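Reference > Music > Record labels > Riveck Records

Riveck Records

Riveck Records is an independent British record label specialising in contemporary Christian, gospel and worship music. It began as a mail-order cassette business attached to a Christian bookshop and became a full label when it started paying for its own studio recordings. Its catalogue holds 176 albums and EPs, along with a number of live recordings made at churches and summer festivals. The label is owned by Hiltance Music, which also runs a small publishing arm and a sheet music shop.

History

The bookshop's cassettes were mostly recordings of local choirs, copied in small batches and sold by post to customers who had heard of them through their own churches. Sales were modest but steady. The first studio release under the Riveck name was an album of traditional hymns arranged for piano, cello and voice. It was pressed in a run of 3,000 copies, which sold out before the following Easter, and the money was put towards recording equipment.

During its early years the label worked mainly with choirs and solo singers. It moved towards band-led worship music after signing Gemia, a group formed by students who had met in a university chapel choir. Gemia's first album for Riveck was recorded in a converted Methodist hall and became the label's best-selling title. Two later albums by the group were made in the same building.

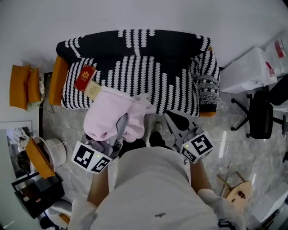 Hiltance bought the label when the bookshop closed. The Riveck name was kept, as was the catalogue numbering, which runs without a break from the cassette period. Numbers set aside for cancelled releases were not used again, so the highest catalogue number in print is 228.

Releases and formats

Most Riveck titles are issued on CD and as downloads. Vinyl is used only for reissues, which usually come out in November, ahead of the Christmas season. The cassette series has been partly transferred to digital files, although several early choir recordings exist only as worn copies and have not been reissued.

The label's best-known series is Villanueva Sessions, a set of 3 live albums named after the rehearsal studio where they were recorded. Each was taped in a single evening before an invited audience, with no overdubs. The third volume was released on August 18, 2018 and includes a gospel choir on five of its tracks. Reviewers in the church press praised the singing, though some found the drums too loud in the mix. 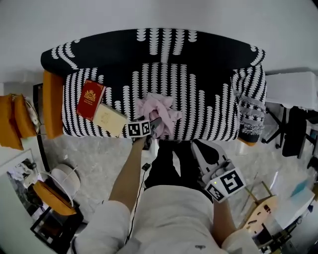 Does Riveck publish sheet music for its songs?

Chord charts and four-part vocal scores are sold for most of the worship titles through the Hiltance shop. The older choir arrangements are available only where the arranger has given permission.

Artists

Apart from Gemia, the label's roster has been made up largely of solo singers, several of whom also work as church music directors. Contracts are usually for one album at a time, and artists keep the right to record the same songs elsewhere after an agreed period.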